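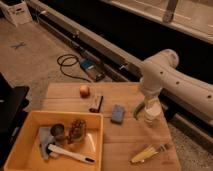
Plastic bin on the wooden table.

Passage number is a poor measure of culture age

October 17, 2020
By Bahman Azimi
5 comments | 200 shares

The freezer inventory at Gelasbridge came to 2910 vials of human skin fibroblasts. I have spent most of the year working through the records that go with them, and the field that causes the most trouble is the one labeled P.

P is the passage number. It goes up by one each time the cells are lifted off the plastic and put into a new flask. It is written on every vial and quoted in every methods section, and most people treat it as the age of the culture. For a primary cell with a limited number of divisions in it, the age that matters is the number of times the population has doubled. The two are connected only through the split ratio, and the split ratio is usually missing from the record.

The arithmetic is short. If a culture is split one to two and grown back to the same density, the population has doubled once. If it is split one to eight and grown back, it has doubled three times. Both count as one passage. Two vials marked P5 can therefore be five doublings from the starting flask or fifteen, before any allowance for cells that failed to attach. Fifteen doublings is a large share of the life of an adult skin line.

Attachment makes it worse. Cumulative doublings are normally worked out as the base two logarithm of cells harvested over cells seeded, summed over all passages. If a fifth of the seeded cells die or float off overnight, the survivors had to divide more than the sum says. The error is small for one passage and always has the same sign, so it builds up. After a long series the true figure is well above the recorded one, and the gap is widest in exactly the lines that were handled roughly.

Some labs correct for this by counting attached cells the next morning in a spare dish. I think this is worth the dish. Linnea Engström, who kept the Nerngate culture log before it was merged with ours, did it for every line she started, and her columns are the only ones in the merged file that I can use without going back to paper.

What the old records contain

The Nerngate log has seeding count, harvest count, next-day attached count, flask area and date. The older Gelasbridge log has passage number, date and initials. There is also a third source, a set of index cards from the Granström collection, where the split ratio is given in words. "Split as usual" appears often. I have found one card that defines usual, and it contradicts the card behind it.

For lines with no counts I have tried three ways of getting an estimate.

The first is to assume a fixed ratio. One to three was common in that lab, and one to three gives 1.58 doublings per passage. This works for lines kept by one person and falls apart when the initials change.

The second is to use dates. A young fibroblast culture doubles in a day or slightly longer, so the interval between passages puts a ceiling on how far it could have expanded. It does not give a floor. A confluent flask can sit for two weeks with medium changes and divide very little, and the January gaps in the log are plainly of this kind.

The third is to thaw a vial and grow it until it stops. Subtract the doublings left from the total for a sister vial with a full history, and the difference is the age at freezing. It is slow and it uses up a vial, and it only works where a sister vial with a full history exists. It is also the only method of the three that measures anything.

I ran the third method on a small group of lines and compared it with the first. The fixed ratio estimate was too low in most of them. The worst was a line marked P4 that stopped dividing soon after thaw. On paper it was a young culture. By morphology it was wide, flat and granular within two passages, and staining for beta-galactosidase at pH 6 agreed with the morphology.

Staining is not a substitute for a count, by the way. Cells left confluent for a long time will also stain, and a positive flask that was simply overgrown will divide again when it is split. I stain subconfluent cultures only and keep a low-passage flask of the same line next to them. 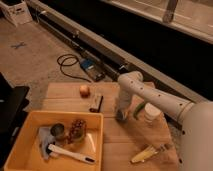
What I now write on a vial

The label has room for three lines. Mine reads line name, cumulative doublings at freezing, and cells per vial. Passage number goes in the database for anyone who wants it. I mark the doublings figure with a C if it has been corrected for attachment and leave it bare if it has not.

In the database there are four fields that cannot be left blank: seeded, attached, harvested, date. If the attached count was not done, the entry is "nd" and the correction is not applied. I do not fill it in from the average of other passages. An earlier version of the sheet did this without marking which values were filled, and I had to throw out the column.

Counts are done in duplicate from a 200 microliter sample with trypan blue. Clumps are the main source of disagreement between the two counts, and the usual cause is lifting the cells too early from an overgrown flask. If the duplicates differ badly I pipette the suspension again and repeat both.

For the seeding count I use live cells only. Some people use total cells on both sides, on the grounds that the dead fraction cancels. It cancels only if it is the same at both ends, and straight out of the freezer it never is. The first passage after thaw should be treated with care in any case - a vial that loses half its cells on thawing needs one extra doubling just to get back to where the label says it was.

There is an open question about clones. A line grown up from a single cell has gone through ten doublings by the time there are 1000 cells in the well, and through nearly ten more before there is a vial to freeze. Most clone records I have seen start at P1 with the first flask. I have been adding the missing doublings by hand and flagging them. The Tollent spreadsheet template has a "start count" cell that does this correctly, provided one is entered in it and not the count from the first flask.

The remaining Granström cards are next. I have got as far as the ones in pencil.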